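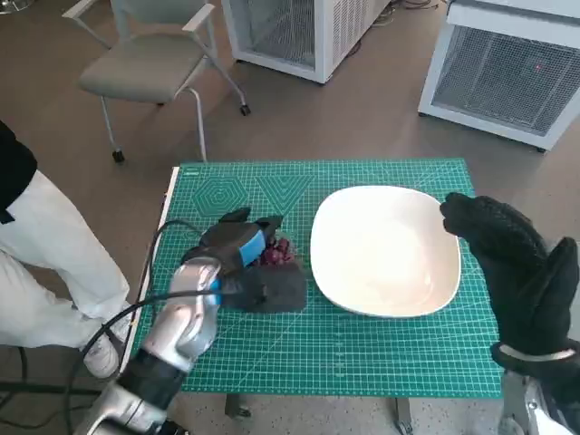 Fruit and Work Tables: Frequently Asked Questions

We receive many of the same questions by e-mail, so we put the answers together on this page. Please read it before your first visit to the Bellville workrooms. The last changes were made in November.

May I have fruit at my table?

Yes. Fruit is allowed at all tables in the Paiva room and in the small room next to it. In the Presex room it is not allowed, as paper and fabric are stored there in open boxes. Other food must stay in the kitchen, also when it is well wrapped.

Why do you always offer grapes?

We have tried other fruit. Oranges were too wet and everybody had sticky fingers, and bananas were left half eaten beside the scissors. Grapes need no knife and no peeling. You take a few and continue with your work. We buy red grapes most of the year, and we buy the ones without seeds when the shop has them.

How much fruit is there for each person?

We calculate 200 grams for each person for one afternoon. It is enough for most people. If your group is coming directly from school or from work, please write to us and we will prepare more.

Are the grapes washed?

They are washed in the kitchen every time. We leave them in cold water for a short moment, rinse them under the tap and let them stand in the colander for 10 minutes. Then we dry them with a clean cloth. If you bring your own grapes, you are welcome to use the same sink and the same colander, but please do not put them on the table directly from the shop bag.

Should I take the berries off the stem?

Please leave them on the stem. A loose grape rolls, and on a flat table it rolls far. We prefer small bunches which you can lift with one hand. The kitchen has a pair of small scissors for dividing a big bunch. They have a red ribbon on the handle and must not be used for paper.

Can I put the fruit directly on the green cutting mat?

No. The mat has many fine cuts, even when it looks new, and juice goes into them. There can also be dust from pencils or small rests of glue on it. Always put a plate under the fruit. When you move a bunch from one place to another, move it over the plate, or have a folded cloth ready under your hand.
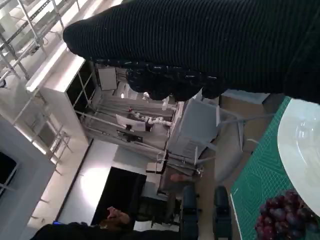
Which plates can I use?

Please take a white plate from the lower shelf in the kitchen. They have a raised rim, so the fruit stays inside. We do not use paper plates any more. They bend when you lift them on one side, and the grapes slide off. Put the plate on the side of the mat where you do not hold your knife, and leave enough of the grid free for your work.

What about sleeves?

This question came from Gemma Cocco, who visited us in a very beautiful jumper and went home with juice on one cuff. Wide knitted sleeves touch the plate before you notice it, and they also catch on the stems. We recommend to fold them back once or twice. In the cold months you can borrow a cotton apron with tight sleeves from the hook behind the kitchen door.

Juice fell on the mat. What should I do?

Clean it immediately, if possible. Take the plate away first. Put a cloth on the wet place and press, without rubbing. Then wipe with cool water and one drop of washing-up liquid, and wipe a second time with only water. Leave the mat flat for 30 minutes before you put paper on it.

Please never use hot water. The mat can become wavy and then it will not lie flat again. For the same reason we ask you not to dry it on the radiator or in strong sun at the window.

There is an old stain on the mat. Is it a problem?

A stain alone is not a problem. If the lines and measurements can still be read and the surface does not feel sticky, you can work on it as usual. When a mat is sticky also after cleaning, give it to Agata De Luca or leave it on her desk with a note.

May I eat while I am cutting?

Please put the knife down and close it first. When you have eaten, clean your fingers on a damp cloth before you take the knife or the paper again. We keep dark cloths for the tables, as grape juice does not show so much on them after washing.

What happens with the fruit which is left?

Grapes which have stayed on the plate can be taken home by the group. Grapes which have been on the mat or on the floor go to compost, together with the stems. Please look also on the carpet under your chair. A grape that was stepped on is difficult to get out, and it leaves a dark mark when it dries.

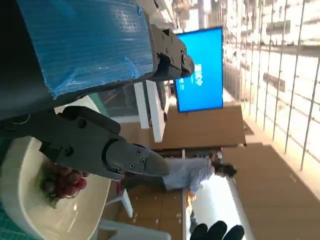
Edent Workrooms, Bellville: Tables and Kitchen Team

Who washes the plates?

Every group brings its plates back to the kitchen and puts them in the left sink. We wash them ourselves in the evening. Last year it was 3,327 plates, so we are grateful if you remove the stems first.

Can I reserve a table with a mat?

Yes, write the room and the time in your booking. The mat stays on the table and does not need to be brought back. Fruit must be requested before noon on the day before your visit. After this we cannot promise it, but you can always bring your own.

I have an allergy. Whom should I inform?

Please tell us in the booking form, under "Other notes". The fruit is washed in a kitchen where other visitors also prepare sandwiches, some of them with nuts. On request we use a separate colander, which is kept in a closed box with a yellow lid.

My question is not here.

Agata De Luca answers the messages for the tables and the kitchen, usually in the morning. You can also ask at the kitchen door between two and five o'clock.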